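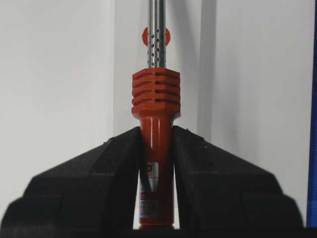
I keep reading that the seasonal visa program is good for everyone. The growers get hands, the workers get dollars, the town gets a busy grocery store on payday. Maybe so. I spent most of October asking people in Grellon how it works, and I came away with more questions than I went in with.

Start with the recruiting. Wadero, the outfit that brings crews up to the nurseries, told me it charges workers nothing. Fine. But 3 of the 10 men I talked with outside the laundromat said they had paid somebody back home to get on the list. Wadero says it has never heard of this person. The men all knew his phone number.

Then there's the rent. Forsberg Nursery houses its crew in the old motel out past the grain elevator, and a man who showed me his pay stub had $69 taken out that week for "lodging and other." I asked the office what "other" was. I was told someone would call me back on Monday. My phone has been very quiet.

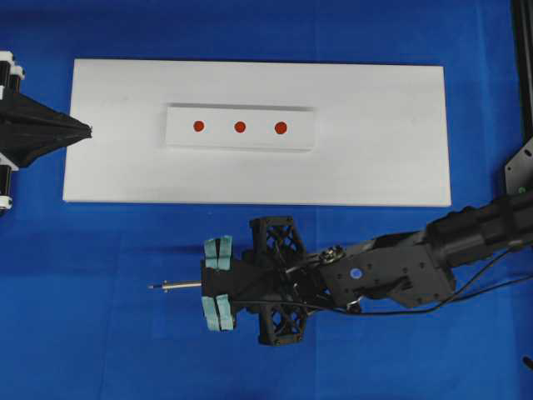

The county paper ran a story saying the program brought 226 workers here this season and that complaints were "rare." Rare compared to what? To complain you have to call a number in another state, during working hours, and hope the person who picks up speaks Spanish. I tried it on my lunch break and gave up after the second transfer.

I'm not saying every grower is a crook. The folks at Vidness Farms let me walk through their bunkhouse without any notice and it was clean, with a decent kitchen. Two of the men there are on their fifth season and plan to come back. I believe them. I'd still like to see what's written in their contracts, and so far the answer to that has been no.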